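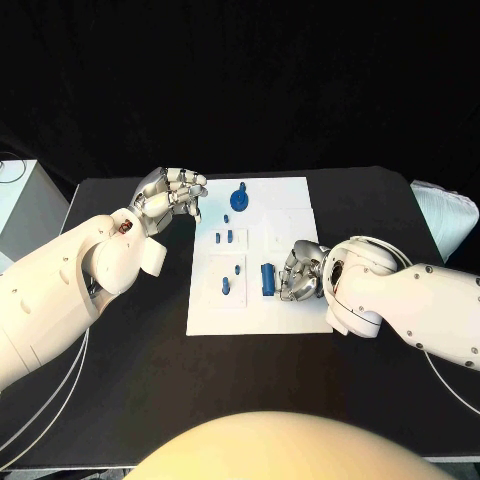 Illholm Civic Club, Elections and Local Government Group

Wards or no wards? Where we've gotten to on the council question

Well, it's on the ballot! I know a good many of you had given up on the ward question ever making it to a vote (I had a couple of gloomy evenings myself), but the petition cleared the 500 signatures it needed and the town clerk's office has signed off on the wording. We vote in April, on the same ballot as the school levy, and the polls are open from 7 a.m. to 8 p.m. as usual.

I've been asked by enough of you at the grocery store what this thing would do that I figured I'd use my space this month to go through it. I'm for it, so you know where I'm coming from. I've tried to be fair to the other side, and if I haven't been, the letters page is open and I fully expect to hear from you.

What we have now is six council members, all elected by the whole town. Everybody in Illholm votes for every seat. Three come up one year and three come up two years later, and the top three vote-getters win. It's been that way since before the annexation, when Illholm was basically Main Street, the mill and the houses up the hill behind it. You could walk the whole town in an afternoon and the council members all lived within shouting distance of each other, and it worked fine.

Then we took in Getdale, and later the Rirkov Road subdivisions, and we never changed how we vote. So today you have a council where five of the six members live on the hill. I don't say that to be nasty about the hill. I lived up there for years and the views are wonderful. But if you've ever sat through a budget night and watched the Getdale drainage request get bumped for another year, you'll know why people down there feel the way they do about it.

The ballot question would split the town into four wards with one member each, and keep two seats at large. You'd vote for your own ward member and for the two at-large seats, so three votes in total where you have six now (spread over the cycle). The council stays the same size. The pay stays the same, such as it is. The mayor's job isn't touched at all, and neither is the school board, which seems to be the single most common mix-up I'm hearing.

The boundaries aren't on the ballot. I want to say that twice because there's a map going around on social media with the wards already colored in, and it's one person's guess. If the question passes, the council appoints a boundary panel, the panel holds two public hearings, and the lines have to be adopted by the fall. The first ward elections would be the year after that. The rules say the wards have to be close to equal in population and shouldn't cut through a neighborhood unless there's no other way to make the numbers come out. Who sits on the panel is going to matter a lot, and I'd like our group to be ready with some suggestions before the council gets around to asking for them.

Now, turnout. Last time we had a council election with nothing else on the ballot, 2,100 people voted in the whole town. Of those, almost 900 came from the two precincts on the hill. You can do that math on the back of your bulletin! The people who say Getdale could win seats tomorrow if it would just show up have a point, and I've said the same thing myself, loudly, on porches. But it's a bit of a chicken and egg problem. Folks on Rirkov Road tell me they don't vote for council because nobody on the ballot has ever knocked on their door, and candidates tell me they don't knock on Rirkov Road because the people there don't vote. I don't know how you break into that circle except by giving somebody a reason to need those votes.

The last seat in that election came down to 30 votes, by the way. I bring it up every chance I get and I will keep on bringing it up. 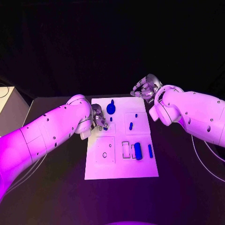
Two robot arms and a white board under colored light.

The forum at Wattimena Hall

We had a good crowd for the forum at Wattimena Hall, better than I expected with the rain. For those who couldn't get there, it ran a little long (my fault, I was supposed to be watching the clock) and we got through most of the written questions. I'll try to give you the main arguments as I heard them.

The strongest argument against wards, to my mind, is that you give up your say over most of the council. Right now all six of them have to worry about me. Under wards, three of them would never see my name on anything. If the member from the other side of town votes to close my fire station, I can't vote that person out. I thought that was a serious point and it got a lot of nods, including from people I know are voting yes.

The second one was about candidates. We've had years when we could barely fill three seats with three people. What happens when a ward has one person running, or zero? Under the proposal, an empty ward seat gets filled by council appointment until the next election, and it has to be somebody who lives in the ward. One gentleman said that would turn half the council into appointees within ten years. I think that's an exaggeration, but I couldn't prove it to him, and I told him so. There are towns our size that have had that trouble and towns that haven't.

The third was cost. The clerk would need to print a different ballot for each ward, and there's some one-time expense in redoing the precinct lines. We asked for an estimate and we don't have it in writing yet, so I'm not going to repeat the numbers that were tossed around the room. They ranged from "hardly anything" to "a new snowplow."

On the yes side, most of what was said you've heard from me before. Having one person whose phone you can ring about your street. Making it cheaper to run, when you only have to reach a quarter of the town with your flyers and your shoe leather. A woman who ran two cycles ago said she spent more on postage than she did on her first car, and she didn't win. And several people from Getdale got up and said they'd just like to have one vote in the room that they could count on when the drainage comes up again. One of them brought photographs of her basement. It was hard to argue with the basement.

A few people wanted all six seats to be wards, with no at-large seats whatsoever. I have some sympathy, but that isn't the question in front of us, and the petition wording can't be changed at this stage. Four and two was the compromise that got the signatures. I've come around to liking it. You'd still have a say over two members no matter where you live, which takes at least some of the sting out of that first argument.

I should mention that the council itself hasn't taken a position. Two members came and sat in the back and listened, which I appreciated. I hope the others will say where they stand before ballots go out. If you run into one of them, ask!
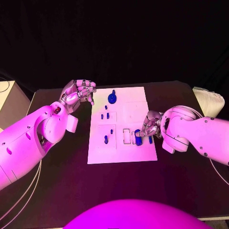

What to watch for on the ballot

The question is on the back. Please, please turn it over. The levy takes up the whole front page, and we lost a lot of votes on the library question a few years ago from people who never flipped the sheet. I've asked whether there could be an arrow or something printed at the bottom, and the clerk's office is looking into it.

The wording starts with "Shall the charter of the Town of Illholm be amended," and goes on for a good long paragraph after that. Yes means you want the four wards and two at-large seats. No means everything stays the way it is. It needs a simple majority of the people who vote on the question, so leaving it blank doesn't count as a no, whatever your brother-in-law tells you.

If you've moved since the last election, even just across the street, check your registration with the clerk. It takes five minutes and they're very nice about it. Mail ballot requests can be dropped in the box by the side door of town hall at any hour. The Getdale precinct votes at Wattimena Hall again, using the parking lot entrance, as the front steps are still being fixed.

Our group can't campaign for either side under the club's rules, so anything I've said in favor here is just me. What we will be doing is handing out the plain-language sheet, which gives both sides the same amount of room and has been read over by people who are voting each way. There's a stack in the club lobby. Take some for your neighbors, and if you can carry a bundle out to Rirkov Road for me I'd be grateful, my knees aren't up to those driveways anymore.

Next month I'd like to get into the levy, and I've had a request for something on how the planning board gets picked. Send me your questions in care of the club office, or leave them in the elections box by the coat rack.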